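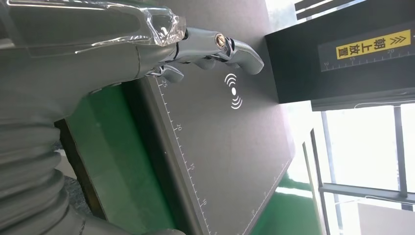

Looking after a plain grey worktop

Matt grey tops show less dust than black ones and fewer crumbs than white ones, but they hold on to finger marks and go shiny in patches if you scrub them. Most of the trouble comes from using too much product.

Daily wipe
Brush off any grit first. Use a soft cloth wrung out in warm water with a small squirt of washing-up liquid, then go over it again with plain water and dry it. Work from the back towards you.

Printed marks
If your top has white numbers or symbols printed on it, keep cream cleaners and scouring pads well away. Dab, don't rub. Nail varnish remover will lift most printing. We lost half a figure off the Jundley bench in December that way.

Sticky patches
Mix 2 teaspoons of bicarbonate of soda with enough water to make a paste. Leave it on for a few minutes, wipe it off and rinse twice. Try a corner first. Don't use it over print.

Glue and tape
Warm the tape with a hairdryer on low and peel it back slowly. Old glue comes away with a little cooking oil on kitchen paper. Wash the oil off straight afterwards or it leaves a dark ring.

Covering things up
Clear plastic film is fine for keeping dust off tools and parts. Gather the loose end and tuck it in so it doesn't drag. Change it when it goes cloudy.

Spray bottle
A 500 ml bottle does our top for weeks. Label it, and keep it off the bench, as drips from the nozzle leave spots.

Edges
Wipe the edges last with a clean bit of cloth. They pick up grease from sleeves.

Updated 28/07/2024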